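We use cookies to remember your language choice and to count visits. By continuing to browse you accept this. Accept | Settings

Open Day at the Weletti Robot Lab: Frequently Asked Questions

When is the open day?

The lab is open to visitors on Wednesday from 11 in the morning. The last group goes in at 4 in the afternoon. The building stays open a little longer than that so people can finish their coffee downstairs, but the lab doors close once the last group is out.

Do I need to book?

Yes. Booking is free and is done through the form on the visits page. You choose a start time and get a confirmation by email. If the confirmation has not arrived by the next morning, check your spam folder and then write to us. Walk-in visitors are let in only when a group has space left.

How long does a visit take?

Plan for an hour. The first part is a short talk in the Jääskeläinen room on the ground floor, and the rest is spent in the lab itself. You may leave early if you need to, but please tell your guide.

Where do I go when I arrive?

Use the main entrance. The side door by the loading area is for staff and deliveries and will be locked. Sign in at the front desk, pick up a name sticker and wait in the lobby until your group is called.

Is there parking?

There is a visitor lot behind the building. It fills up by noon on most days. Street parking nearby is paid until the evening. The bus stop is across the road from the main entrance.

Can I bring children?

Children are welcome with an adult. One adult may bring up to 2 children under the age of 11. Strollers have to stay in the lobby because the aisles in the lab are narrow. The talk is given in plain language, and children who have had enough of it can wait outside with their adult and join the group for the lab part.

School classes should not book through the public form. Urho Saarinen handles class visits and will find a separate day for you.

What will I see?

The main demonstration is called Drinska. It is a table-top handling task in which a robot arm works with ordinary household things, such as plates and pieces of plastic fruit. The arms used for this have two-finger grippers. The operator explains each step before starting it and stops between tries so that people can ask questions.

The table is white and the objects are mostly in strong, plain colors. We get asked about that a lot. It makes the objects easier to tell apart, both for the software and for people standing at the back.

Shiny things are harder. A glossy surface throws back the light from the ceiling, and something you can partly see through looks different from every side. Part of the demonstration is about this, and the operator will talk about how the gripper is lined up with a small object before the fingers close. 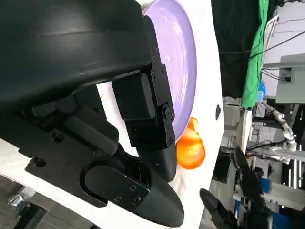

Kausar Soomro wrote to us that the approach was the part worth watching, and that she would have liked more time on it and less on the introduction. She had expected the arm to go straight to the object and grab it. She also asked whether the slow speed was put on for visitors or whether the robots always work that way.

Why do the robots move so slowly?

To answer the question above: the speed is set lower on open days. During normal work it is higher, although still slower than most people expect. The arms are being used to study careful handling, and a fast run that knocks a plate across the table is of little use to us.

Will the demonstration always work?

No. The arm sometimes misses or drops things. When it does, the operator puts the object back and tries again. We do not swap in a recorded video if a live run goes badly.

How many tries does it take to get a task right?

It depends on the task. For the current version of Drinska, we made 1,000 practice runs before showing it to the public. Simple picks needed far fewer than that. Placing an object next to another one took up most of the work.

Can I control a robot myself?

Yes, at the Trener station. This is a practice setup with a hand controller, and each visitor gets one turn of a few minutes. A staff member stands next to you and can stop the arm at any time. You have to be tall enough to see over the table edge without leaning on it. If the line is long when your group gets there, you can put your name on the list and come back after the tour.

Are there safety rules?

Stay behind the yellow line on the floor while an arm is moving. Tie back long hair and take off loose scarves before you go to the Trener station. Keep bags in the lobby lockers. Please don't touch anything on the work tables, even when the arms are stopped, as objects are often placed in a set position for the next run.

May I take photos or video?

Photos are fine without flash. Flash can upset the cameras on the arms. Please don't film the computer screens, and ask before taking pictures of staff or other visitors.

Is the lab accessible?

The lobby, the Jääskeläinen room and the lab are all step-free. There is a wider space at the front of the viewing area for wheelchair users, and stools are available on request. The lab can be noisy when several arms are running. Ear protection is kept at the lab door.

Is there food?

Coffee, tea and juice are served in the lobby. No food or drinks are allowed in the lab, including water bottles.

What if I have to cancel?

Use the link in your confirmation email. Your place then goes to the next person on the waiting list.

My question isn't answered here.

Write to the visits team using the contact form, or ask at the front desk on the day.

Contact | Privacy | © Weletti | Back to top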